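Prekach Street Laundry Room, October walk-through
Room 17, filled in by Elba Ledesma

Good morning, all. I took my time with this one, coffee in hand, and I'm happy to say most of it went nicely.

- [x] **Exit door** opens fully and latches by itself. Lovely and quiet after the oiling!
- [x] **Extinguisher**, tag 1626, needle in the green, pin in place.
- [ ] **Dryer vent hose, unit 688.** Lint at the elbow again. I cleared what I could reach, but the long run up to the roof needs a proper brush (Espinoza has the one with the extra rods).
- [x] **Folding table.** I ran my palm along the top and edges for splinters and found none. Please keep bleach bottles off it.
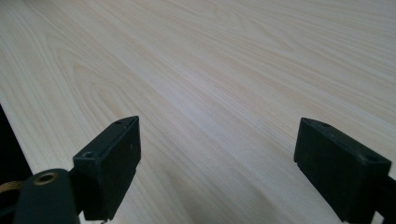
Jenő Bodnár adds that the vent should come before everything else, and he'd like unit 688 switched off until the roof end has been brushed out. I agree, and I've hung the sign on it.

- [x] **Water shutoffs** turn by hand, both hot and cold.
- [ ] **Floor drain** is slow. It does go down in the end, but somebody will slip one of these evenings.
- [x] **Outlets** near the sinks trip and reset as they should.
- [x] **Basins and cloths** are to be kept up on the table, so the walkway stays clear for carts. 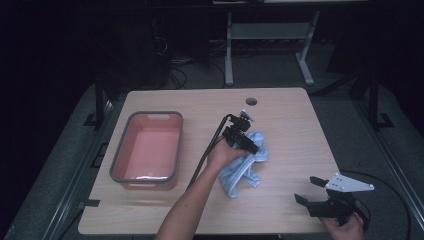
*Folding table with basin and blue cloth.*

Still open: vent, drain. I'll look at both again at 4 p.m.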